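Objets interdits à la vente et au dépôt : questions fréquentes sur le nouveau règlement

Le règlement communal sur la revente d'objets d'occasion s'applique à Sotden depuis novembre. Les réponses ci-dessous concernent les particuliers et les petits commerces.

Qui doit se déclarer ?
Toute personne qui vend plus de 111 objets d'occasion par an sur le territoire de la commune. En dessous de ce seuil, aucune formalité n'est demandée.

Les vide-greniers sont-ils concernés ?
Non, sauf si le même vendeur y tient un stand plus de deux fois dans l'année. Il doit alors remplir le formulaire simplifié, disponible au guichet Venter.

Combien coûte la déclaration ?
Elle est gratuite. Seul le duplicata du récépissé est payant.

Que risque un vendeur non déclaré ?
Un premier avertissement écrit, puis une amende de 352 euros. Le montant peut être réduit si la situation est régularisée dans le mois.

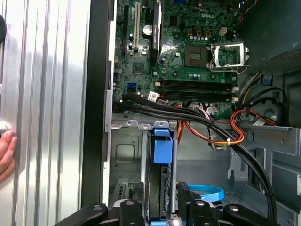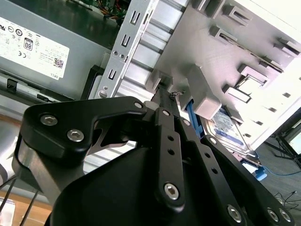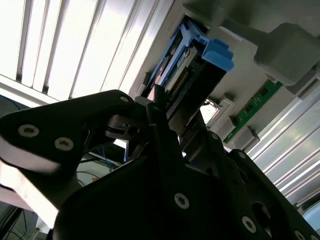

Faut-il tenir un registre ?
Oui, dès que la déclaration est obligatoire. Le registre peut être tenu sur papier ou en ligne, sur le service Hesilen. Chaque ligne indique la date d'achat, le nom du cédant et une désignation assez précise pour reconnaître l'objet. Pour un ordinateur de bureau, écrire « PC » ne suffit pas : on note la marque, par exemple le nom DELL imprimé sur la carte mère verte de la première photo, et le numéro de série s'il est lisible. Un appareil vendu en pièces détachées donne lieu à une ligne par pièce. Le registre est conservé cinq ans.

Quels objets ne peuvent plus être revendus ?
Les plaques d'immatriculation, les uniformes de service et les compteurs d'eau ou d'électricité. La liste complète figure en annexe du règlement.

J'ai acheté un objet volé sans le savoir. Que faire ?
Ne le revendez pas et ne le rendez pas vous-même à la personne qui le réclame. Apportez-le au poste de police avec la copie de la ligne du registre. Un reçu vous sera remis.

Les plateformes en ligne sont-elles soumises aux mêmes règles ?
Le règlement vise le vendeur, quel que soit le moyen de vente. Les annonces publiées sur Pumateo comptent donc dans le total annuel.

Combien de vendeurs sont déjà enregistrés ?
Le service en compte environ 3 052, commerces compris.

À qui adresser une réclamation ?
Par courrier à Tshepo Fourie, service de la réglementation, mairie de Sotden. Joindre une copie de l'avertissement ou de l'amende contestée. Les réclamations envoyées par téléphone ne sont pas enregistrées.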